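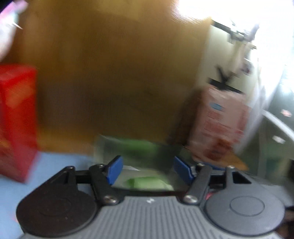 Section 3: Running the Hand-Held Gripper Station at an Open Day

Sections 1 and 2 covered unpacking and charging. You have presumably done both, or you have skipped ahead to the part with the public in it, in which case go back and charge things. This section tells you how to set up the Soltadero hand-held gripper on a table, let visitors pack groceries with it, and get everything home again in the same number of pieces.

The steps assume a hall, a table, a crowd that wanders in and out, and two staff members. One runs the table. The other talks to the people waiting, who will all ask where the robot is.

3.1 Before the doors open

1. Pick a table visitors can reach from the front and one side. If there is a window, stand where the light comes over your shoulder. The camera on the gripper does not enjoy staring into the sun any more than you do.

2. Lock the table legs. Lean on the table. If it moves, you haven't locked the legs.

3. Put out the groceries. Use real packages in a mix of sizes: a couple of printed boxes, something soft, and at least one clear plastic container with food in it. Clear plastic is hard for cameras and easy for people, and visitors like learning they are better at something.

4. Set one large cardboard box at the back of the table as the packing target. Fold the flaps down outside and tape them. A loose flap will find the fingertips sooner or later.

5. Turn on the gripper and wait for the recorder to show READY. This takes longer than you would like.

6. Squeeze the trigger fully and let it go, 13 times. The fingers should open and close evenly, and the blue pads should meet flat. If one pad arrives late, see 3.5.

7. Record a short test clip and play it back. Check that both fingertips stay in view the whole time. Delete the clip, particularly if you were talking.

NOTE: The four screws on the finger arms are set at the factory. They look as though they could use a quarter turn. They could not.

CAUTION: Keep sleeves, lanyards and hair away from the finger linkage. Visitor badges on long cords are the usual offenders. Ask people to tuck them in before you hand over the gripper, and tuck in your own first so the request carries some weight.

3.2 Handing the gripper to a visitor

1. Show the grip yourself, once, slowly. Pick up a box, move it, put it down. Resist the urge to show off.

2. Pass the gripper over with the fingers pointing at the table. Don't let go until the visitor has the handle.

3. Ask for two practice squeezes in empty air.

4. Name one item and have the visitor move it into the cardboard box. Start with a printed package. Save the clear container for the second or third item, when confidence has peaked.

5. Press RECORD if the visitor has agreed to be recorded. Otherwise leave the recorder alone and carry on. The gripper works the same either way.

6. Say "slower." You will say this a lot. A fast hand blurs everything near the fingertips, and a blurred clip is of limited use to anyone trying to learn from it.

7. When the item is in the box, stop the recording and take the gripper back before any congratulations. People wave their arms when congratulated.

NOTE: Small children can hold the gripper with both hands if an adult supports the housing from below. Very small children will want to pick up the adult. The pads are gentle, but the answer is still no.

CAUTION: Never allow the gripper to be used on fingers, noses, phones or eyeglasses. Someone will ask. At the Macaraeg open day in August, the request came before the table was fully set up, and it came from a member of the board.

3.3 What to say while it happens

Visitors tend to expect an arm on a pedestal and may look a little let down by a tool with a handle. A plain explanation works best. The person does the job by hand with the same kind of fingers the robot will have, the camera sees what those fingers see, and the recordings are later used to train the robot. Most people get it at once, and a fair number ask if they are doing the robot's homework. Yes, more or less.

Noel Pangilinan, who ran the table at Pasteren and wrote most of this section, suggests keeping the talk shorter than the line. If the line is shorter than the talk, he suggests packing groceries yourself until people drift over. He reports that nothing draws a crowd like a grown adult failing to pick up salad.

Avoid promising dates. Avoid the word "soon." If asked whether the robot will do dishes, refer the visitor to the Bimovside desk, where they have had longer to think about it.

3.4 Between visitors

1. Wipe the handle and the trigger with a dry cloth. Wipe the pads only if they are sticky, with a cloth barely dampened with water.

2. Empty the cardboard box and put the items back on the table in a different order. The same layout all afternoon gives you the same clip all afternoon.

3. Check the lids on any food containers. A lid that has been squeezed by strangers for an hour deserves a look.

4. Glance at the battery light. Amber means finish this visitor and swap. Red means you ignored amber.

3.5 If something goes wrong

Fingers close unevenly: Switch off, open the fingers by hand, and look for crumbs or tape at the pivots. Remove and try again. If it persists, retire the unit for the day.

Recorder shows NO VIEW: The lens is covered, usually by a thumb. Ask for the thumb back.

Items keep slipping: Pads are greasy, or the visitor is grabbing by a corner. Suggest the middle.

Visitor won't give it back: Offer a sticker. Keep stickers on the table for this purpose.

3.6 Packing up

1. Switch off the recorder first, then the gripper. Doing it the other way around costs you the last clip, and the last clip is always the good one.

2. Close the fingers and fit the foam block over the arms.

3. Coil the cable loosely. No knots, no matter how tired you are.

4. Throw away any opened food. Do not eat the demonstration.

5. Sign the log sheet and note which unit you used. Charging instructions for the trip home are in Section 2, same as before.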